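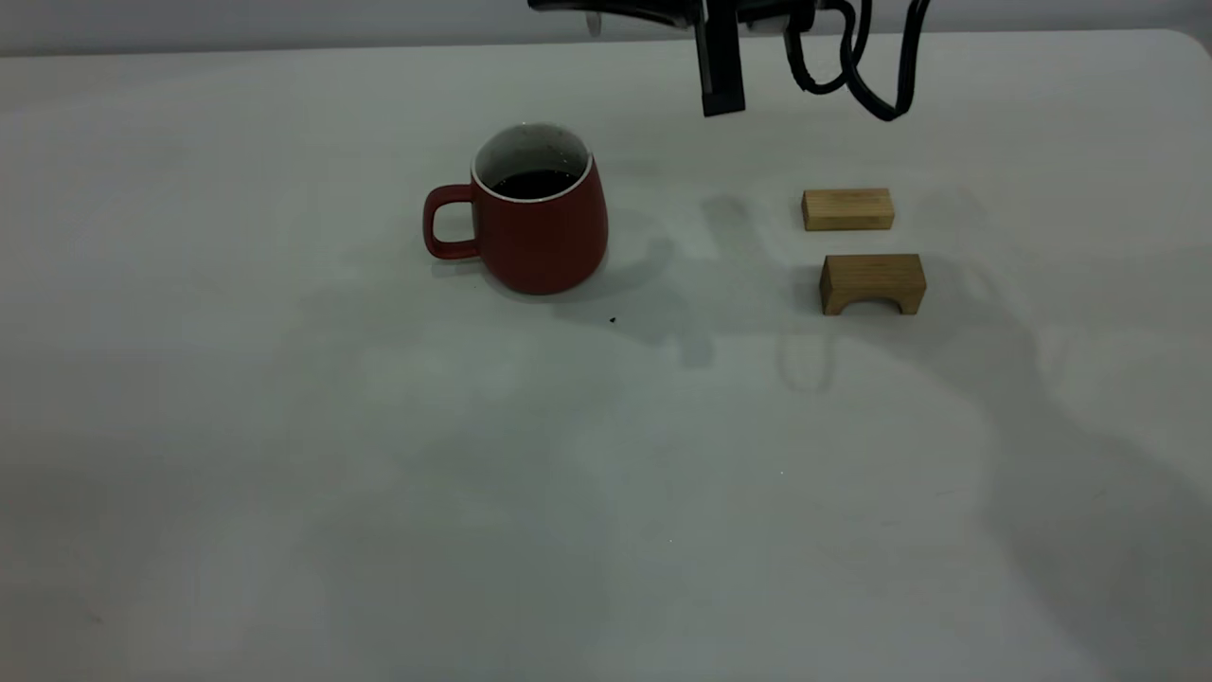

I get asked at least once a month when a robot is going to do the dishes. My sister-in-law asks, my dentist asks. I've written about automation for 11 years, so people figure I have a date. I don't, but I have been keeping a list of chores, and I updated it this June.

Vacuuming is the one everybody points to. It's mostly done, if your floors are clear and you don't have long fringe on your rugs. Mowing is close behind. After that the list gets thin pretty fast.

Picking up a coffee mug should be easy. It has a handle, it stays where you put it, and it's about the most common thing in a kitchen. The arms I've seen can grab an empty mug all day long. Put coffee in it and things change. Now it has to stay level, start slowly and stop slowly, and the grip has to be firm without knocking the rim on the way in. A person does all of this while reading the mail. A wooden block is a different job. If you drop a block you pick it up again and the table is fine. That's why so much of the progress you read about is progress with blocks.

I spent a Friday at Navaratnam, a shop that packs small hardware orders, and asked to see what the machines do there. They have 2 arms from Itadau on the line. One puts boxes on a pallet and it's very good at it. The other takes parts out of a bin and puts them in a tray. It did 1431 parts on the shift I watched, and a person came over whenever two parts were stuck together. The man running the line told me he was happy with that. He also told me he'd tried it on bagged parts and gave up after a week, since the bags slump and the arm never got the same bag twice.

Homes are nearly all bagged parts. Towels, socks, a half-open box of crackers, a pan with a spatula still in it. Kunico has been showing a laundry folder for a while now. I've seen it run in person and it folded T-shirts fine, slower than I do, and it needed each shirt laid flat first. Laying the shirt flat is most of the work, in my house anyway.

Rekar is going at it from the other side. They want an arm on the counter that does one thing, clearing the table into the dishwasher. Their target is 1000 clears without a broken dish. They wouldn't tell me how far along they are. I asked if that included cups with something still in them and was told those get skipped for now.

So my list looks like this. Floors, yes. Lawn, yes, mostly. Moving boxes in a shop, yes. Sorting loose parts, yes with someone nearby. Folding, not in a way that saves you time. Clearing a table, not yet. Making a bed, I haven't seen anyone try it outside of a demo video. Cleaning a bathroom, same.

I'll go back to Navaratnam in the fall, when they plan to try the bags again with a suction cup. If anybody has a machine at home doing something besides floors, write and tell me what it is and how often you have to help it.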